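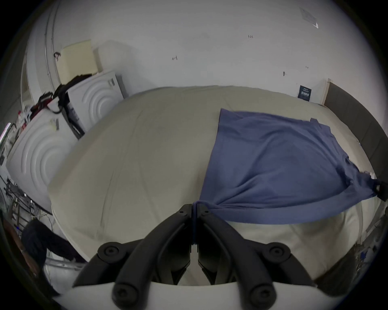

*A fold of blue cloth, pinched between gripper fingers.*

**Jodier opens its spring collection with 38 pieces in silver and labradorite**

January 15, 2022

The small jewelry house Jodier has shown the first part of its new spring collection to shop owners and to a few regular customers. The collection has the name Lolus and includes 38 pieces: rings, pendants, ear studs and two wide bracelets. All of them are made in sterling silver, and most carry a labradorite or a gray pearl.

The presentation took place in the upper room of the Jodier workshop, where visitors could try the rings and ask questions at the work benches. Over 40 people came during the afternoon, and a part of them had to wait on the stairs until the first group was finished.

Tiziana Longo, who designs for the house and still sets many of the stones herself, explained that the work on Lolus began in May of last year with one ring. She had bought a small lot of labradorite with a strong blue and green flash, and the stones were too flat for the high settings which Jodier usually makes.

"I tried four different settings and I liked none of them," she said. "Then I made the wall of the setting lower on one side, so the light can enter from there. The stone looked much more alive, and after this I wanted to do all the others in the same way."

The low side is now the mark of the whole collection. On the rings it always points toward the fingertip. On the pendants it is at the top, near the chain, and it is so small that some visitors noticed it only when they held the piece in the hand.

The bands are also different from the earlier work of the house. They are narrower at the back and have a soft brushed surface. Jodier polishes only the edge. Customers who prefer a fully polished ring can ask for it when they order, and there is no extra charge. Rings come in whole and half sizes, but the widest model, which is called Tronlow, can be made in whole sizes only. Its band is cut from one sheet of silver and cannot be made larger later, so the house advises to have the finger measured before buying.

Prices start at $40 for the plain ear studs. The simple labradorite ring costs $202, and the Tronlow ring, with a bigger oval stone, costs $282. The price of the two bracelets is not yet decided. Both were shown as samples, and Longo said that the clasp of one of them opens too easily and must be changed before it can be sold.

The gray pearls are used mostly in the pendants and were chosen together with Lü, a pearl dealer with whom the house has worked for several years. They are not perfectly round. Some have a small ring or a flat place, and Jodier has left these marks visible on the front of the piece. No two pendants are therefore the same, and customers who buy from a distance will receive a photo of their own pendant before it is sent.

Among the visitors, the opinions were mostly good. Several shop owners asked for the rings, and one of them would have liked to see more colors. Longo answered that a second part of the collection, with moonstone and a little green tourmaline, is on paper but has no date. She wants first to see how the labradorite pieces are received.

Orders for Lolus are open now at the workshop and by mail. Pieces with ear studs and pendants can be sent within two weeks, while the rings need five weeks. Old silver can be brought in as part of the payment, as before, but only at the workshop, where it is weighed in front of the customer.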